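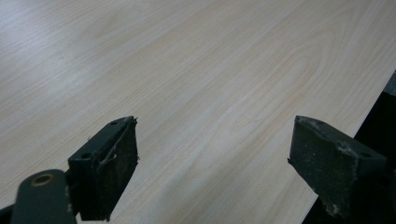
Skulbridge Convention: does Festuvo's reservation to Article 24 stand?

Home | Forums | Treaties and Borders | Search | Log in

Posted Friday by lowwater

I'm trying to work out where things are with the Skulbridge Convention on shared rivers. It has 17 parties now. Festuvo ratified in February with a reservation to Article 24, the one that sends disputes to binding arbitration. Plorau objected but did not say the treaty is off between the two of them. The convention says nothing about reservations in general. Is Festuvo a party or not, and can Plorau take it to arbitration over the Hudec dam?

annex_b wrote:
Festuvo is a party. If the treaty is silent, you fall back on the usual rule, which allows a reservation unless it goes against the object and purpose. Plorau objected but left the treaty in force, so the two are bound by everything except the part the reservation covers. No arbitration under Article 24.

silt wrote:
I don't think it's that easy. The whole convention is built around Article 24. Read the preamble, it mentions peaceful settlement before it mentions water. If you take out arbitration you have a list of good intentions about flow rates.

annex_b wrote:
Plenty of treaties have a disputes clause and plenty of states opt out of it. Courts have accepted that. A reservation to a disputes clause is not automatically against object and purpose.

silt wrote:
Not automatically, no. I said this convention. Articles 9 to 15 have almost no numbers in them because the drafters left the numbers to the arbitrators. The drafting record runs to 437 pages and most of the second session is on this one point.

lowwater wrote:
Is the record online? I only found the final text and the list of signatures.

silt wrote:
Scans only, no search. The part you want is the second session, afternoon meetings. The Hudec delegation asked for an opt-out and it was voted down.

annex_b wrote:
Voted down as a written clause. That can mean they didn't want it, or that they thought the general rule already covered it. I read those pages too, and two delegations said the second thing out loud.

gaugepost wrote:
Question for silt. Say the reservation is invalid. What then? Is Festuvo out of the convention, or in without the reservation?

silt wrote:
In without it, in my view. They have been going to the meetings and they sent flow data. They want to be in.

annex_b wrote:
That binds a state to arbitration it refused in writing. I can't agree with that. If the reservation falls, Festuvo should get to choose whether it stays.

gaugepost wrote:
I'm with annex_b on that part and with silt on the first part.

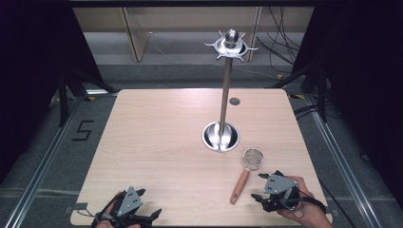

Split from above: the older river agreement

mudflat wrote:
You are all skipping the older agreement. Plorau and Festuvo have a two-page exchange of notes on the Hudec from before Skulbridge. It has its own joint commission, and either side can refer a complaint to it. Article 6 of Skulbridge keeps earlier agreements alive.

lowwater wrote:
Can the commission make a binding decision?

mudflat wrote:
No, it reports. But each side has to answer the report in writing, and it can ask for the dam plans. Plorau doesn't have those at the moment.

annex_b wrote:
Good find. Check whether either side gave notice to end it, though. I remember something about Festuvo wanting to.

mudflat wrote:
Notice has to be given 12 months ahead and I can't find one. Will look again.

silt wrote:
A report is still not an award. If I were Plorau I'd file under Article 24 as well and let the tribunal rule on its own jurisdiction.

lowwater wrote:
Thanks all. I'll read the second session pages before I ask anything else.

Contact the moderators | Copyright Treaties and Borders Forum | Back to top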